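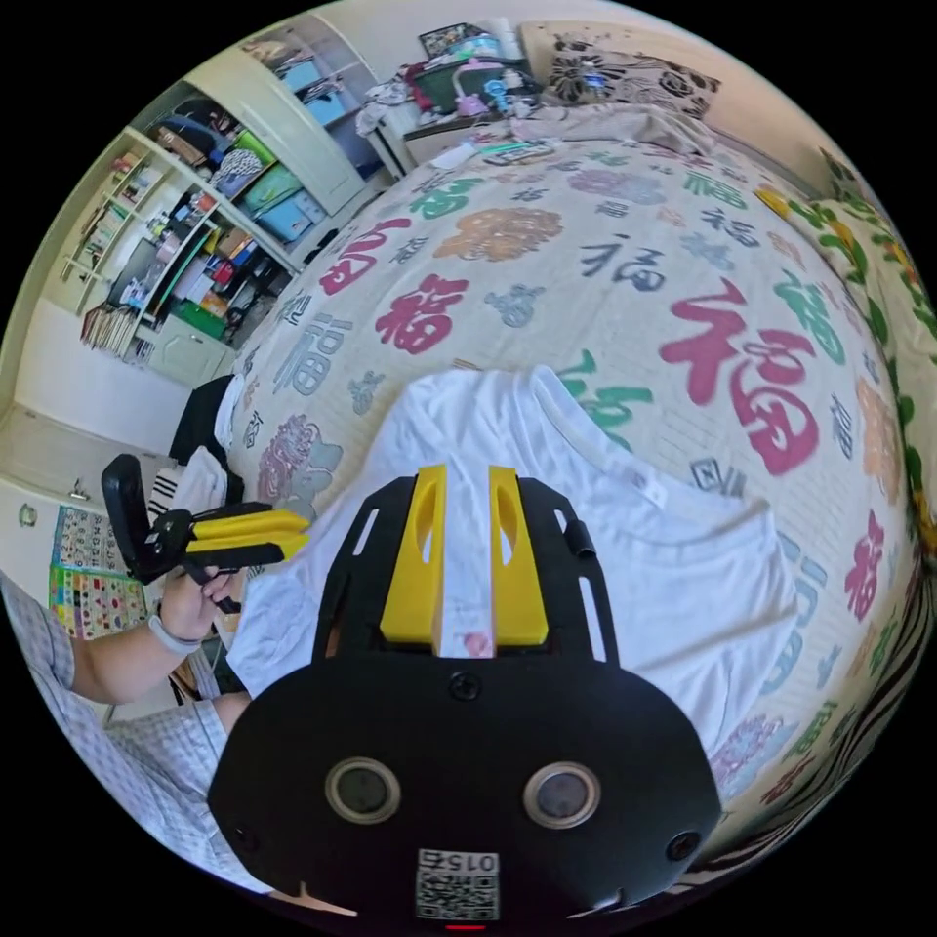 About us | Visits and open days
Reading time: 2 minutes

Reltby teaches robots to handle clothes and other soft household things. We do it by having people carry out the task first, with a gripper in each hand, and recording what they do. The recordings are then used to train robot arms fitted with the same kind of fingers.

The company was started by Noemí Camacho and Darius Dzene, who had worked together at Clutent on machines for sorting parcels. There are now 18 of us. Most of the staff are operators, and the rest look after the equipment, check recordings or write software. Our workshop is in Prenmont, on the upper floor of the old Pärn building. The entrance is at the back, next to the loading bay.

Much of the recording is done in ordinary homes. A T-shirt on a bed behaves differently from a T-shirt on a workbench, because the bed gives when you press on it and the cover moves too. Patterned covers are useful to us, and so are rooms with plenty in them.

Open day

We hold an open day every May. Last year 96 people came, among them two school groups and several people who wanted to know if we could do their ironing. We can't.

The day starts at 10 am with a short talk by Anežka Tóth on how a recording becomes something a robot can use. After that visitors go round in groups of up to 20. Each group sees a shirt being folded by an operator and then a robot arm trying the same job. The arm is slow and sometimes drops the sleeve. We leave it to carry on, as this is what a normal working day looks like.

Visitors can try the hand-held grippers themselves. Picking up one layer of cloth without the layer under it takes most people a few goes. Children from eight upwards can take part if an adult stays with them. Long hair should be tied back near the robot arm, and everyone stays behind the yellow line while it is moving.

There is tea in the front room until we close at 4 pm.

Visits at other times

Schools and colleges can book a morning visit during term. Nayeli Orozco arranges these and will send a form for the teacher to fill in. We don't charge. Please tell us beforehand if anyone in the group uses a wheelchair so that the goods lift can be switched on.

Working with us

New operators train for two weeks with Thaís Arruda. Before going out to homes they complete 100 practice folds in the workshop, which Thaís goes through with them. You don't need a technical background. Patience helps, and so does being fairly tidy.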